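FOR IMMEDIATE RELEASE

Clevura Opens for Winter With a Drinks List Built on Cider, Tea and One Very Patient Pot of Syrup

CAMPBELL, November 22, 2025 — Hello from behind the bar! I'm Precious Tshabalala, I run the drinks at Clevura, and I asked if I could write this one myself, because the last release we sent out called my punch "a curated beverage experience" and my mother still brings it up.

So, the news. Our winter list starts tonight and runs until the citrus gives out, which last year was well into spring. There are 14 drinks on it. Most of them have cider or tea in them somewhere, and almost none of them are very strong, so you can come in, have two, eat something, and still have a good conversation on the walk home.

I've been at Clevura since we were a coffee counter with a liquor license we were too nervous to use. We still open as a coffee counter every morning, and the bar takes over at four. That overlap is where this whole list comes from. I had a kettle, I had a grinder, I had a shelf full of loose tea that wasn't moving fast enough, and I started steeping things in vermouth to see what would happen. A lot of it was terrible (smoked tea in dry vermouth tastes like a wet campfire, please don't try it). Some of it was so good that I wrote it on my arm so I wouldn't forget the timing.

The one I want you to order first is called the Inari. It's gin, roasted green tea, a little pear, and lemon, shaken hard and served up. The tea gives it a toasty, almost popcorn smell, and the pear keeps it soft. We batch the tea fresh every afternoon, and when it's gone it's gone for the night, so come early if that's the one you're after. I tested 40 versions of it. The staff drank a lot of pear juice this fall and I'd like to thank them here in public.

Next is the Slow Orchard, our hot cider. I know, everybody has a hot cider! Ours starts with pressed cider that we cook down very low with black pepper, bay leaf and a strip of orange peel until it's nearly a syrup. Then we stretch it back out with fresh cider and hot water when you order. You get the deep cooked flavor and the bright raw one in the same mug. It comes without alcohol as written. You can add rye, apple brandy or dark rum, and if you ask me I'll say brandy every time.

There's also a coffee drink, obviously. It's cold brew, amaro, a spoonful of maple and a pinch of salt over one big ice cube. No cream, no vodka, and it isn't trying to be dessert. People who tell me they hate coffee cocktails have been finishing it, which I'm choosing to take as a compliment. Since I get asked by other bars: yes, we scrub the coffee gear with Urnex before the evening shift, and yes, you can taste it in a cocktail when somebody has skipped that step. Old coffee oil plus amaro is a sad combination.

If you like something bitter, try the Back Stairs, with grapefruit, aperitivo, dry cider and a rosemary sprig. If you like something round and cozy, the Wool Sock is bourbon, chai and a little honey, stirred and served in a short glass. I wanted to call it something more elegant. I was outvoted.

Five of the drinks have no alcohol at all, and they're mixed right in with the others on the menu instead of being parked at the bottom. I feel strongly about this. My sister doesn't drink, and for years I've watched her get handed a soda with a lime in it while the rest of us get something with a garnish and a story. Her favorite from the new list is the cold hibiscus with ginger and black cardamom — it's tart, a little smoky, and it goes really well with the fried potatoes.

Which brings me to food. The kitchen has put together a short snack menu to go with all this. There are fried potatoes with malt vinegar mayo, a warm cheese toast with pickled onion, spiced nuts, marinated olives, and a buckwheat cake that goes with the Slow Orchard better than anything I've ever put next to it. Everything is meant to be shared and nothing needs a knife. If you'd like a full dinner, we'll happily point you to our neighbors, who are excellent.

The punch is back too! It serves a table, it comes in the big bowl, and the recipe changes every couple of weeks depending on what I find at the market. The opening version is black tea, aged rum, quince and nutmeg. Please order it at the start of the night, because it takes me a while and I like to do it properly.

A few practical things. The room holds 115 and we keep most of it for walk-ins. Tables for six or more can be booked by email or by calling us during coffee hours. The bar seats are always first come, first served, and the two at the far end by the window are the good ones. We don't have a dress code. Dogs are welcome until the bar opens and then, sorry, they have to go home.

We're also running a small class through the winter where I show you how to make tea infusions in your own kitchen. You'll learn how long to steep, when to stop, what to do with it afterward, and how to save one that's gone bitter. You leave with a bottle and a recipe card. It costs $40 a person and includes a drink and snacks. Ask at the counter for the next open date, or email us and we'll put you on the list.

For writers and editors: I'm happy to talk about any of this, to share the recipe for the Slow Orchard syrup (it scales down fine for a home stove), or to make you a drink while you ask me questions. Mornings are quieter. Recipes for the Inari and the Wool Sock will be available on request once I've turned my handwriting into something another person can read.

About Clevura

Clevura is a coffee counter and cocktail bar in Campbell, open daily. Coffee is served from morning until four, and the bar follows from four until late. The winter drinks list is available every evening during bar hours.

Press contact: Precious Tshabalala, Clevura

### 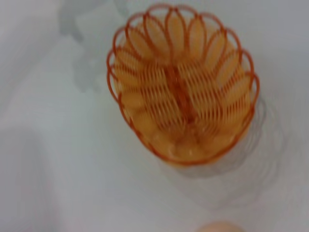
Orange plastic basket with a scalloped, openwork rim.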